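Review: The Hedegaard Block-Sorting Method for Two-Arm Tabletop Systems
Reviewed by Eyvindur Eyvindsson, Rodville Technical Institute
April 12, 2019

The Hedegaard method is a training procedure for robot arms that must pick up small objects from a crowded surface. It was released in September as a package consisting of written instructions, training software and a set of scoring sheets. The Institute was asked to review the package for laboratories that already own a pair of arms and wish to know whether the method merits the time required to set it up.

The central claim is a modest one. Most training procedures of this type use a single overhead or side view of the table. Hedegaard adds a second view taken close to the gripper and teaches the system to shift its attention from the first view to the second as the fingers near an object. The authors state that this reduces failed grasps among objects that touch or lean on one another.

Setup took two working days. The instructions are clear on the placement of the arms and the fixed camera but less so on the matching of the two views in time. Reviewers lost most of an afternoon to a setting that is mentioned only in an appendix. Laboratories that have used the older Gruvitz package will find the file layout familiar and may be able to reuse their existing scripts.

The package calls for a mixed set of plain colored blocks, placed without a pattern, along with several unrelated household items.
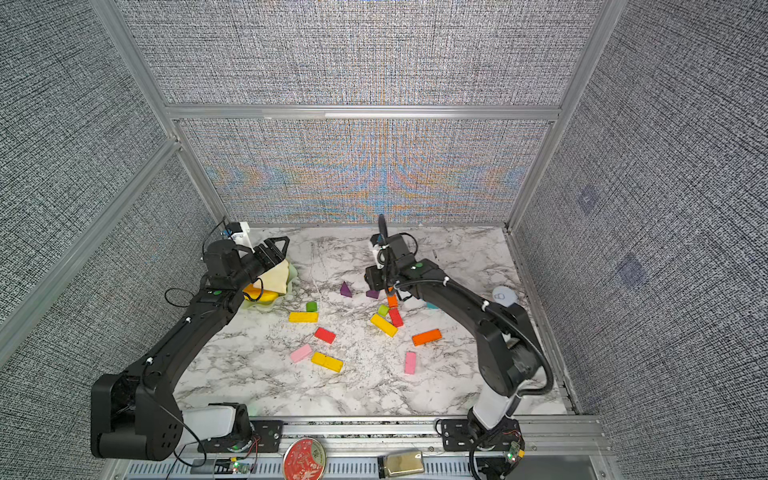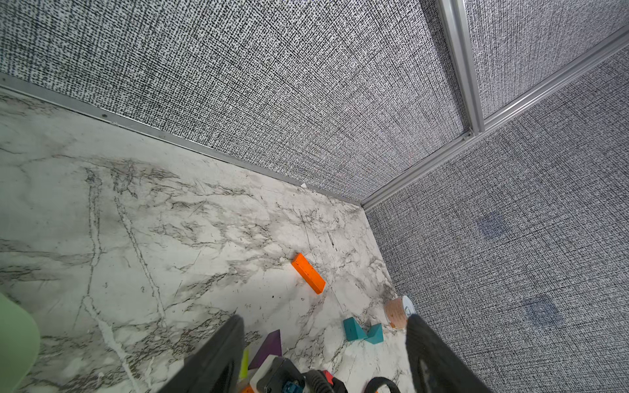 Testing was carried out over 61 trials. Each trial began with a new arrangement and ended when the named block had been lifted clear of the table or when the time limit was reached. The same arrangements were then repeated with the close view switched off, as the instructions recommend.

Results for blocks standing apart from their neighbors were nearly the same under both conditions, and the Institute sees no reason to adopt the method for work of that kind. For blocks in contact with one another the difference was plain. With the close view in use, the arms corrected their approach late in the movement and displaced fewer of the surrounding pieces. Wedge shapes remained the weakest category under either condition. The scoring sheets do not separate them from rectangular blocks, and the Institute recommends that users record them on their own.

Some 16 hours of recorded demonstrations were needed before performance became steady. The written materials suggest that less will do. This may be true for operators with long practice, but new staff should plan for the higher figure.

Support was handled by the Skodau office, which answered both of our written inquiries in full. A corrected appendix was supplied with the second reply.

The method is recommended for laboratories whose work involves crowded surfaces and who can spare the hours for demonstrations. It is not recommended as a first system. Rating: four of five.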